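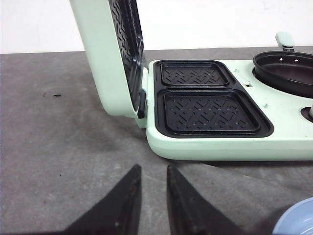 Do participants need robotics experience?
None is required. Operators are trained on the remote-control station before their first recorded session.

Jinditz is recruiting paid operators for the Dekerier project at its Jilten site. Operators demonstrate kitchen tasks by remote control or by guiding the arm by hand. Each session lasts up to 3 hours and is recorded in full.
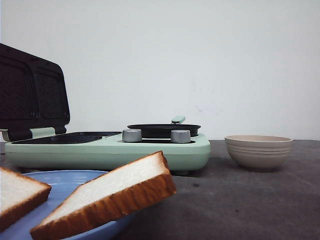
Failed attempts are kept and labeled by the operator at the end of the run. The current set holds 2,173 demonstrations, 379 of them hand-guided.

Requirements: normal or corrected vision, use of both hands, availability for 2 sessions a week through September.

Apply in writing to Ackermann Staffing, reference Dekerier.

Posted 2020-05-13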